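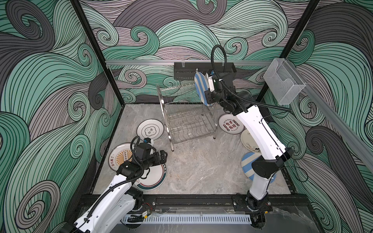

Section 2. Placement, Loading and Care

Applies to: Vaher dish rack, two-tier, item 1723
Maker: Atside
Revised October 13, 2020

Complete the unpacking steps in Section 1 before you continue. Rinse the rack in warm water with dish soap and dry it with a soft cloth before first use.

2.1 Choosing a location

The rack can be used on stone, tile, laminate, sealed wood or stainless steel. The surface must be level and able to tolerate standing water for short periods.

1. Clear the area where the rack will stand and wipe it dry.
2. Set the rack down with both hands. Do not slide it into position on polished stone.
3. Press lightly on each corner in turn. If a corner moves, turn the rack a quarter turn and try again.
4. Leave enough open counter next to the rack to lay plates flat before loading.
5. Check that plates standing in the dividers will clear any cabinet or shelf overhead when lifted straight up.

CAUTION: Do not place the rack on or next to a cooktop. The wire conducts heat and can cause burns.

CAUTION: Natural marble can be etched by some detergents and by hard water left to dry. Use the Atside drip mat (sold separately) or a folded towel under the rack on unsealed stone.

2.2 Checking the dividers

The upright dividers form the slots that hold plates on edge. They may be pushed out of line in shipping.

1. Look along the rows at counter height.
2. If a divider leans, hold the wire near its base and ease it back by hand. Do not use pliers.
3. Test the slot with a dinner plate. The plate should drop in under its own weight and lean slightly against one divider.
4. Repeat for any other divider that looks out of line.

NOTE: Some play in each slot is normal. A slot that grips the plate is too narrow and should be opened.

CAUTION: If a weld has separated, stop using the rack. A broken wire end is sharp. See Section 4 for replacement.

2.3 Sorting plates before loading

Lay the washed plates flat on the counter and sort by size. Keep overlap to a minimum, particularly with plates that have a printed or painted design. The unglazed ring on the underside of one plate can scratch the face of another.

Plates with a colored rim band should be handled by the edge and underside where possible. Hand-painted plates with raised lettering or decoration should be washed separately and loaded last, into end slots, where only one neighboring plate can touch them.

NOTE: Check the underside of each plate for the maker's washing instructions. Overglaze decoration wears faster than decoration under the glaze.

2.4 Loading

1. Hold the plate upright by opposite edges, with the face toward the center of the rack.
2. Lower it straight down between two dividers until the edge rests on the wire.
3. Release it slowly and let it settle against the divider.
4. Place the next plate in the same direction. All plates in a row should face the same way.
5. Load the largest plates first, working from the middle of the row outward.
6. For deep-rimmed plates, leave an empty slot between each one and the next.
7. Load small plates and saucers after the dinner plates are in place.

The side hoops limit sideways movement. They are not handles and are not meant to carry the weight of plates leaned against them from outside.

CAUTION: Do not load one side completely while the other side is empty. An uneven load can tip the rack when it is bumped.

CAUTION: Do not hang cast iron or other heavy cookware on the upper tier.

2.5 Drying time

Drying time depends on room temperature, airflow and plate shape. Plates with a tall foot ring hold water on the underside and take longest. Tilt these once by hand after loading to release the water.

With plates rinsed in hot water and a room temperature of 82 °F, most flat plates can be put away within the hour. Allow more time in a cool or humid kitchen. Do not cover the rack with a towel while plates are drying.

2.6 Unloading

1. Confirm that your hands are dry.
2. Start at the outer end of a row and work inward.
3. Lift each plate straight up until it clears the dividers. Do not pull it forward.
4. Wipe any water left on the foot ring before stacking.
5. Place a paper or felt separator between decorated plates stored in a stack.

2.7 Cleaning the rack

Weekly: Wash with warm water, dish soap and a soft brush. Clean the points where wires cross, where scale builds up first. Rinse and dry.

As needed: To remove scale, apply a mixture of equal parts white vinegar and water with a cloth. Wait a few minutes, rinse fully and dry. Move the rack to the sink for this step. Vinegar must not contact marble or limestone.

Do not use steel wool, chlorine bleach or oven cleaner. Do not dry the rack in an oven at over 200 °F.

NOTE: Brown spots on stainless steel are usually deposits from other metals, such as a carbon steel knife or a rusting can. Remove them with a non-scratch pad and a paste of baking soda and water, rubbing along the wire.

2.8 Common problems

Rack rocks on the counter: Surface is not level, or the frame is bent. Repeat the steps in 2.1 on a different surface.

Plates fall forward: Plates are facing different directions, or a divider is out of line. See 2.2 and 2.4.

Gray marks on plates: Metal transfer from the wire. Clean with baking soda paste. Lower plates in without dragging.

Water collects under the rack: Empty or wring out the mat after each load and wipe the counter.

Continue to Section 3 for use with the Jundside cutlery holder.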